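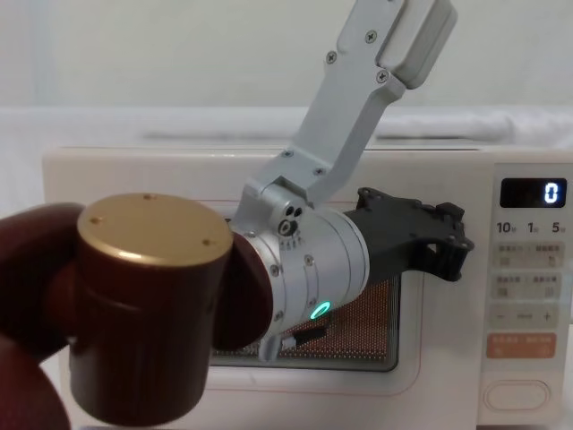

By Marloes Segers
Home Entertainment, February 2023

The Greltico Talk Show Night kit wants you to believe that anyone can host a talk show. I have watched enough television to have my doubts, and after three evenings with the kit I have a few more, along with a sore throat and a cousin who now introduces himself as "my next guest."

It's made by Quispe, the company behind the murder mystery boxes that were in every gift shop a couple of years ago. You get a deck of 200 question cards, a host's handbook, a fold-up cardboard backdrop of a city at night, a desk microphone that isn't connected to anything, and a battery-powered box with four buttons on it: applause, laughter, band sting and "aww." The lid says it's for four to eight players, ages 14 and up. One of you hosts, one is the sidekick, and the rest take turns being celebrities who have something to plug.

Let me start with the handbook, because you'll have to. It runs to 114 pages, which is longer than some memoirs I've been sent by people who really had been on talk shows. The first chapter is a history of the format with all the names taken out, presumably on legal advice, so you read a lot about "one beloved late-night host" and "a well-known singer who walked off." The actual rules begin on page 38. Somebody should have put them on a card. My brother-in-law, Heriberto Escobar, ended up typing them on his phone and sending them to everybody, and his version fit on one screen.

In play, it goes like this. Each guest draws a persona (washed-up child star, novelist with a grudge, chef who has found religion) and a project to promote. They also draw a secret. The host gets five questions to drag the secret out, and the audience scores both of them on charm. If the guest gets through the interview with the secret intact and manages to mention the project three times, the guest wins the round. The sidekick's job is to laugh, and to cut to commercial when things are dying.

And it works, for a while. The first night we had seven people in my living room, and the interview between Heriberto as a soap actor launching a line of candles and my neighbor's teenage daughter as the host was better than most of what I sit through for this column. She asked him what the candles smelled like. He said, "Regret, mainly, but there's a vanilla." She leaned on the applause button so long that the box got warm.

The sound box is the best thing here, I should say. The band sting is a proper little blast of brass, and it makes any remark sound like it was written by a room full of professionals. We've kept it out on the bookcase since. The laughter is less good. It's one recording, it has a man with a very distinct honk in it, and by your third round you'll be waiting for him.

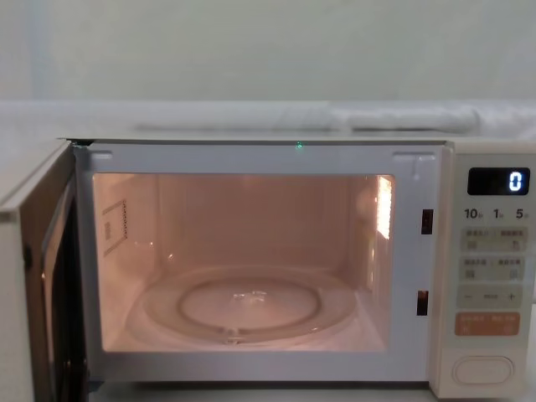

The trouble is the cards. For a deck this size there's a lot of overlap, and plenty of the questions are the kind a real host asks when the guest's plane was late and he hasn't read the notes. "What drew you to this project?" appears in four slightly different outfits. "Tell us about working with your co-star" is no use at all if the guest is a chef. By the second night we had pulled the duds and were down to maybe half the deck, and by the third we were making up our own, which were ruder and much more successful.

The backdrop also deserves a mention. It's handsome in a cheap sort of way, with lit windows and a bridge, and it falls over. It fell over during the monologue, it fell over during the musical guest, and on the second night it fell on the musical guest. Binder clips and two dining chairs will fix it, though then you're short two chairs.

I did compare it with the obvious rival, Plerna's Guest Spot, which came out last May and costs a good deal less. Guest Spot has no props and a rule sheet you can read while the kettle boils. The questions are sharper too. But it plays like homework next to this one. Nobody in my house wanted to put on a jacket for it, and three people changed clothes for Talk Show Night without being asked. There's something about a fake microphone - people sit up straighter and start lying.

There's a planned expansion with an awards show theme, complete with envelopes. There's also a live version touring small theaters, with members of the public pulled up on stage. I caught it at the Hekasthorpe, from row 11, and it was fine. The honking man was in the laugh track there as well, through much bigger speakers.

If you have a big, loud family and a free Saturday's worth of patience for the handbook, get it. If your friends are quiet types, try Guest Spot and lend them a hat. Batteries aren't included. It takes four of the fat ones, which I had to take out of the flashlight, so I'd check before your guests are in makeup.

Three stars out of five, and another half for the brass section.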